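Cleaning Cloths: What I Stopped Believing

I have read a great many tips about cleaning cloths, and I have tried a lot of them, and most are wrong or make no difference. I don't say that to be difficult. I say it as a person who owned 92 of the things when I finally emptied the drawer under the sink onto the kitchen floor. A neighbor, Duangjai Chantharasri, was over for coffee and asked if I was opening a car wash.

So I went through the usual advice one piece at a time.

"Color-code your cloths." Pink for bathroom, blue for glass, green for kitchen, yellow for I forget what. I did this for most of a winter. It works fine if you live alone. In a house with other people in it, the blue one wipes the toilet and then the counter, and your system makes you trust it. What I do now is keep bathroom cloths in the bathroom, on a hook, and they never go downstairs except to be washed. Color doesn't come into it.

"Never use fabric softener." This one I believe, grudgingly. I washed two identical cloths for a month, one with and one without, and the softener one pushed water along the counter and left it there. Dryer sheets seem to do the same. If you've already done it, a couple of hot washes with plain detergent brought mine most of the way back.

"Fold it in quarters for eight clean sides." You'll see this everywhere. It's true as arithmetic. On a small cloth you end up with a thick little wad that doesn't reach into corners, and I have yet to meet anyone who keeps track of which side they're on. I fold lengthwise, once, into a long narrow strip, and flip it when it looks dirty. A strip covers a hand's width, goes along a windowsill in one pass and hangs over a faucet without sliding off.

Fold on a clear, flat surface, though. Smooth it from the middle toward the short ends and pull the edges square before you stack it. I used to fold in the air while talking on the phone and then wonder why the pile leaned. Push the spray bottle and the tub of wipes off to the side first.

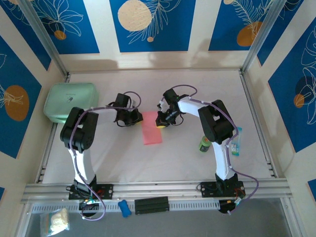 Pink cloth laid flat in a long, narrow shape, with the lidded tub and the green bottle kept out of the way.

"Throw them out after 1,000 washes." I'd like to know who counted. The packet my Tijani cloths came in had some such promise on the back, and so did the cheaper ones. Forget the number. Run the cloth over dry skin, the side of your thumb will do. If it catches a little, it still has life in it. If it slides like a bedsheet, move it down to shoes, bikes and the barbecue.

"Store them in a special organizer." I bought the Lukthorpe drawer divider, and it was a nice piece of plastic that took up a third of the drawer. A shoebox lid does the job. So does an old ice cream tub. Stand the folded strips on edge so you can pull one out without wrecking the rest.

"Boil them once a month." My friend Ratree Sitthichai swears by this and her cloths do smell better than mine did. But hers are cotton. I boiled a set of synthetic ones and they came out stiff and a bit shrunken, so check the label before you put the big pot on. For smell, the thing that helped most in my kitchen was hanging the cloth open after use. A wet cloth balled up behind the tap will stink by supper whatever you boil it in.

"You need a separate cloth for every job." You need enough to get from one laundry day to the next. For us that's a dozen, plus a few rags for the disgusting stuff. The rest of my 92 went to the garage, where they've been more useful than they ever were in the kitchen.

A few smaller things that did survive testing:

Wash them apart from towels, or you'll be picking lint off your windows.

Slightly damp beats soaking for dust. Wring it, then wring it again.

Let a new cloth go through the wash before you use it on anything pale. A dark red one turned part of my white windowsill pink, and the Geno cream cleaner I tried didn't shift it.

Cut off the care tag. It scratches, or at least it scratched my stove top.

I haven't made up my mind about vinegar in the rinse. I've tried it both ways and couldn't tell the two loads apart, but my nose isn't what it was. If you've done a fair side-by-side, I'd like to hear how you did it and what kind of cloth it was.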